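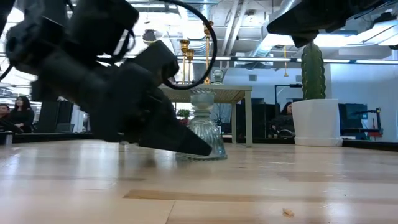 About Vuromach

Vuromach develops two-armed robots for the handling of delicate household goods. The company was founded by Mhairi Crichton, who remains its director, and works with retailers and packing firms that move glass, ceramics and brassware in small quantities.

Our open days

The laboratory opens its doors to customers, schools and neighbours each year. The most recent open day took place on August 10, 2022 and was attended by 600 visitors. Demonstrations were led by Keith Cosgrove, Head of Handling, and centred on the arrangement of vases and candlesticks on a wooden table, a task chosen for the range of shapes and surfaces it presents to a gripper.

Two arms share a single table and are fitted with the Flaton gripper, designed and assembled on our own premises.
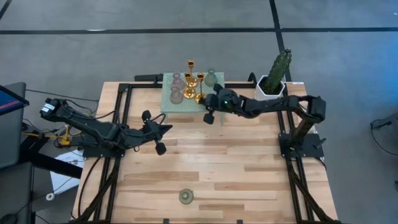 May visitors operate the robots themselves?

Visitors aged 12 and over may guide an arm under the supervision of a member of staff, once they have received a short safety briefing. Places are allotted on arrival.

Guests are also invited to speak with our engineers about their work. A camera close to the gripper gives a near view of each object and of the fingers on either side of it, and questions on this part of the system are always welcome. 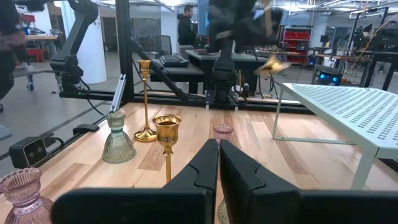
Arranging a visit

Group visits are held throughout the year, except in December. Parties of up to 37 can be received. Requests should be made in writing to the Visits Office at Brunton House, stating the size of the group and any access requirements.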